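Kodden Home Tasks – collection rules and data card

README, last edited 2018-01-11
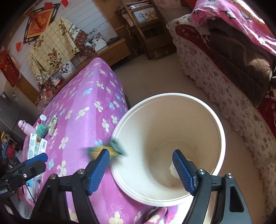 Bin drop task, living room. Two hand-held grippers, white bucket on the floor next to the table.

What this is

Rules for anyone recording or labelling for the Kodden set. Read before your first session, not after. The old rules sheet from June is dead, please delete your copy. Where this file and the labelling tool disagree, this file wins until somebody fixes the tool.

Size: 3,978 recorded runs, 3,000 of them checked and released. The rest are waiting on a second look or on consent forms. Do not train on the unreleased ones, do not pass them on to Lotlow or Mikkelsen, do not put them on a shared drive "just for now".

Layout

runs/ – one folder per run, video plus gripper opening plus pose
labels/ – start, grasp, release, end, outcome
homes/ – consent status and room type, no addresses
notes/ – free text, whatever the operator wrote down
bad/ – rejected runs, kept so we can see why

Folder names are home code, task code, run number. No spaces. No "final", no "final2".

Rules for homes

1. Written consent from every adult living there. One signature for the household isn't enough.
2. Leave the room the way it is. Don't tidy, don't bring props to make it look nicer. Tablecloths, blankets over the sofa, jackets lying about, all stay. A set full of bare tables is no use to us.
3. Family photos and pictures on the wall: ask. If they want them covered or blurred, write it in the homes file the same day. A small framed photo at the back of the room counts, even if you think nobody could make out the faces.
4. Anything with a name, address or number on it gets turned face down or moved out of view before recording. Post, medicine, school letters, bank stuff.
5. No children in the room while recording. Pets – shut them out if you can, otherwise stop the run when one walks in.
6. People can withdraw. If they do, all runs from that home go, including the ones already released. We have done this and it is a pain, but it's the deal.

Rules for grippers

Check the pads before each session. Lifting at a corner, shiny, or gritty – swap them. Both fingers, not just the bad one. Screws at the pivots finger tight plus a bit, don't lean on them.

Wipe the lens. Then wipe it again, most of bad/ is thumbprints.

Max 20 minutes recording, then a break. Wrists go before you notice. If the operator says stop then it's stop, no "one more to round it off".

Both grippers are logged in two-handed tasks even when one of them is only waiting. Hold the idle one low and still. Don't put it down mid run, the pose track jumps and the run gets binned.

Don't swap left and right units between runs. Lavetti units and the older ones have different zero points for the opening, so don't mix them in a session either.

Rules for the bin drop task

– Bucket or bin on the floor, opening up, whatever the home has. Say in the notes roughly how deep it is.
– Small, light household things only. Packets, knitted bits, small jars with the lid on. Nothing glass if the drop is onto something hard.
– Ask before using anything. If it could be damaged it doesn't go in.
– No food out of its wrapper.
– Open the fingers over the mouth of the bin, inside the rim. No throwing! Flicking it in from the side counts as throwing.
– Things already in the bin can stay in unless they're sharp, wet or private. Note it as "not empty at start".
– A miss is still a run. Label it miss, leave the item where it landed until the run has ended, then pick up by hand. Don't re-record to get a clean one.
– Keep feet clear of the bin.

Labelling

Release is the first frame where neither pad touches the item. Not the frame where the fingers start to open. This was labelled both ways in the first 16 homes and we are still fixing it, see known problems.

Blur on a falling item is normal, don't reject for it. If you can't tell what the item is from the blurred frame, go back to the grasp and take the name from there. Still can't tell, write "small item" plus colour. Don't guess. "Small yellow and green item" is a perfectly good label, a wrong product name is not.

Don't name brands even when readable, and never label the people. "Man in the photo" has turned up in the object list more then once. Please no.

Outcome is one of: in, miss, unclear. Use unclear if the item leaves view before you can see where it ends up. People avoid unclear because they think it looks lazy – it doesn't.

Known problems

Release frames in the early homes, as above. Treat as loose until the fix lands.

Wide lens, so straight things near the edges come out curved and the corners go dark. Don't crop to hide this. Don't undistort before upload, we keep the originals and do it later in one go.

Mostly daytime. Not enough kitchens, far too many living rooms. Hardly any left-handed operators, if you are one please get in touch.

Some notes files are empty. Some are one word. Some should of been longer.

Not to be used for

Recognising people or working out who lives where. Judging how people keep their homes. Safety sign-off on any arm that will run near people – these are hand-held recordings, there are no forces logged and no near misses marked.

Changes

– release frame rule reworded
– added miss / unclear
– break limit added
– photo rule now covers everything in view, not only the wall
– TODO: lid bins, pedal bins, bags without a bin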